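Cuaderno de taller / Clasificación y contenedores

2021-02-13 · Arwel Skyrme

Sigo con la revisión de los cajones grandes de transferencia, los abiertos por arriba. La entrada anterior se quedó en el marcado de los fondos. Hoy toca el contenido mezclado: cómo se reparten dentro del cajón una prenda, un recipiente metálico rígido y una hortaliza cuando no hay separadores, y qué conviene sacar primero.

Lote de trabajo: el que llegó de Horkwood, sin ordenar. Hoja de entrada con 379 referencias, de las que nos interesan solo las que mezclan blando y rígido. Las demás quedan en la estantería Parri hasta que haya sitio en la mesa.

Procedimiento. Cajón sobre la mesa clara, sin forro. Se colocan tres piezas por tanda, separadas, sin apilar. La tela se deja caer arrugada y no se dobla, porque doblada se comporta como una lámina y los datos del mes pasado no sirven para comparar. Se anota la posición de cada pieza respecto a las paredes antes de retirar nada. Después se vacía y se repite con la tela en otro sitio.

Pesos de la hoja de entrada para la tanda A: pimiento, 250 g; recipiente de acero, 756 g. La tela no figura. Hay que pesarla, queda pendiente para la próxima sesión.
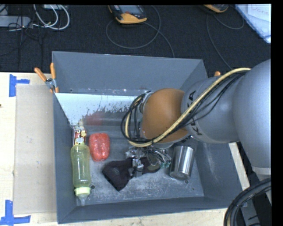
Terkville, febrero

Tanda A. Tela negra en el centro del fondo, pimiento rojo a la izquierda y algo más arriba, recipiente cilíndrico de acero inoxidable a la derecha, un poco inclinado. La parte ancha de la tela cae hacia la izquierda, con un pliegue grande; hacia la derecha se estrecha. En esta disposición la tela queda entre las dos piezas rígidas y hace de separador sin que se haya previsto así. Conviene tenerlo en cuenta al comparar con las tandas en las que la tela va pegada a una pared.

Notas sobre las piezas:

El acero da reflejos verticales muy fuertes. Para inspección a ojo no importa, pero en las fotos del registro se confunden brillo y borde. Probar con la lámpara lateral apagada.

El pimiento también brilla, aunque el color lo separa bien del gris del fondo. No hace falta cambiarlo por otra pieza.

La tela es el caso difícil. En negro, los pliegues se leen mal y el contorno es lo único aprovechable. Propongo repetir la tanda con una tela clara del mismo tamaño, si aparece alguna en el almacén de Lollen. Si no, se compra.

Estado del cajón. El fondo está rayado, con marcas blanquecinas y zonas de polvo sobre todo en la parte central baja. No afecta a la resistencia, pero ensucia la tela negra y altera el roce. Limpieza en seco antes de cada serie, sin producto. El disolvente de la otra vez dejó el fondo pegajoso durante casi 3 horas y hubo que parar. Apuntar en la etiqueta del cajón: solo cepillo y paño.

Orden de vaciado. Mi criterio, a falta de más tandas: primero la pieza rígida más pesada, luego la hortaliza, la tela al final. Si se empieza por la tela y hay contacto con el recipiente, el tirón puede volcarlo. En el orden inverso la tela no arrastra nada. Con el pimiento da igual siempre que no haya quedado debajo de un pliegue; si ha quedado debajo, se levanta la tela en vertical y no se tira hacia un lado.

Pendiente:
- Pesar la tela negra y completar la hoja.
- Tanda B con la tela contra la pared izquierda.
- Tanda C con el recipiente tumbado del todo.
- Preguntar en Horkwood si las referencias repetidas son error de la hoja o piezas distintas.
- Sustituir el pimiento antes de la tanda C. No usar uno blando, cambia la forma al apoyarse.

El cajón de repuesto está reservado hasta junio para la serie larga. No cogerlo para pruebas sueltas.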